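In defence of the unmade bed

I stopped making my bed in November and I'd like to talk about it, mostly because every time I mention it somebody looks at me as though I've given up on brushing my teeth.

Some background. I grew up in Skendcombe, in a weatherboard house with a hallway so narrow you had to turn sideways to let the dog through, and in that house the beds were made before breakfast. Hospital corners, top sheet folded back a hand's width, pillow seam facing away from the door. I've carried that into every share house and rental since, and for years I thought it was simply what grown-ups did, like paying rego or owning a decent colander.

Then I moved into the flat in Umaso Street, which has one bedroom, one good window and a bed that takes up most of the floor. Everything happens on that bed. I fold the washing on it, I pack for trips on it, I eat toast on it with a plate under my chin (judge away). And every morning I was spending seven minutes smoothing and tucking something I'd be messing up again by lunchtime with a basket of towels.

So I let it go. Doona pulled back over the end, sheet left open to the air, pyjamas wherever they landed. The first week I felt properly guilty! I shut the bedroom door when the plumber came. By the third week I'd forgotten there was ever anything to feel guilty for, and I was getting an extra cup of tea in before the 7.40 bus.

Now, I know what the tidy crowd says, because I used to say it. You start the day with one small win. It sets the tone. A whole shelf at the Pistanon bookshop is given over to this idea, with covers the colour of oatmeal, and I have bought more of those books than I care to admit. One of them promised me 1,000 calm mornings. I'd reckon I got four, and two of those I was on leave.

My trouble with the small win is that it's a win over what, exactly? The bed wasn't fighting me. I do plenty of small useful things before eight o'clock, like feeding the cat and finding my other shoe, and they don't get a chapter. I suspect making the bed gets all the glory because it looks so good when it's done, and we've all been trained by hotel websites to think a flat, tight surface is what rest looks like.

I've slept in a few of those flat, tight hotel beds too, and the first thing I do is kick the sheets out at the bottom like a mad thing. 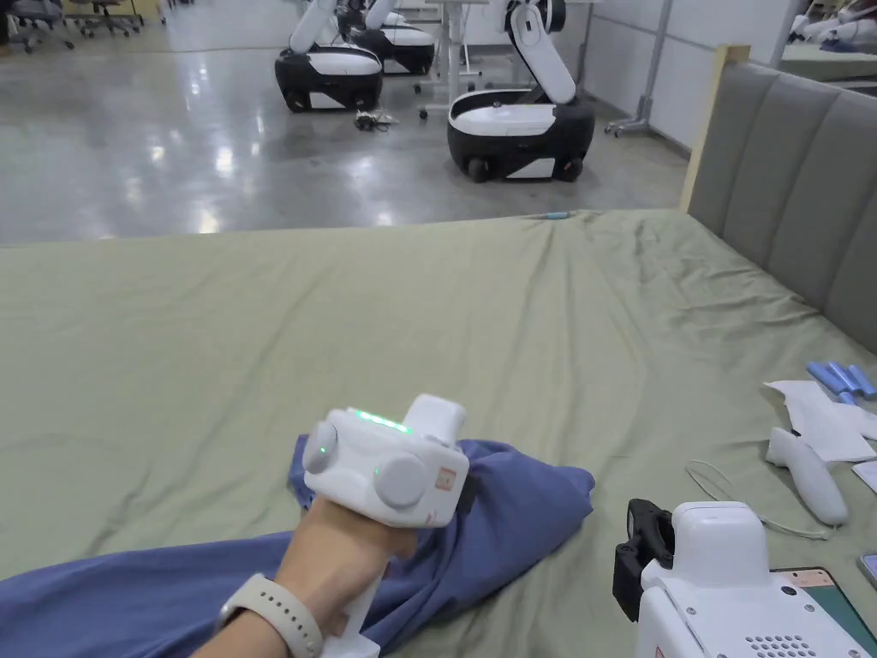

What about visitors?

Ah yes, visitors. This is the argument people save for last, as if there's a queue of guests forming outside my bedroom. I get maybe one visitor a month and they want a cuppa and the good biscuits. They sit in the kitchen. If someone does wander in to put their coat down, they put it on a rumpled bed, and the coat doesn't seem to mind.

I do make exceptions, mind you. When my mum comes down on the Sima coach I make the bed, corners and all, and I turn the pillow seam away from the door. She checks. I'd do the same for anyone who was going to sleep in it, and clean sheets still go on every week without fail, so please don't write in about hygiene. Messy and dirty are different things, and I wish we'd stop muddling them up, especially when we're talking about other people's homes.

If you love making your bed, go for your life. I have a soft spot for people who iron pillowslips. But if you're only doing it out of the fear that your grandmother can somehow see you, try leaving it for a week. Put the kettle on instead. Mine's just boiled, and the doona's on the floor.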